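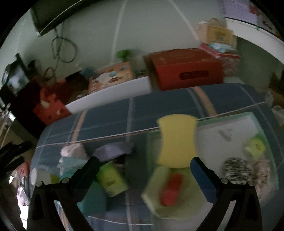 Slide 4: sponge, tray, plaid bedspread.

Leave this one up for a bit. Let them look at the bed before I say anything.

Ask the room: who could clear that lot in five minutes? Hands up. Who would want to? Fewer hands, every time.

The question I was given is whether machines can do the chores yet. My answer is yes, one of them, if you pick it carefully and stay out of the way. A sponge is a kind place to start. It squashes, so a grip that is slightly wrong is still a grip. Move on to the cloth and the plush and you have things with no proper shape at all. Then there's the tray, where somebody has to decide what belongs in it. I can't always decide that at home.

Mention Kanholm here – they moved parts between 2 benches for years and it went beautifully, because the benches never changed. Nobody at Kanholm ever threw a bedspread over one. (Pause. If no laugh, carry on.)

Lucinda Delacroix's point from Govora, in June: picking up is the easy half, putting down is where the money goes. Give her full credit, she may be in the audience.

Shop floor: fixed light, fixed heights, same box all day. Bedroom: none of that, plus a teenager.

Skip the Fandlow costs if running late. Otherwise 2 minutes on them, no more, then water, then next slide, which is the Masanja kitchen and the washing-up.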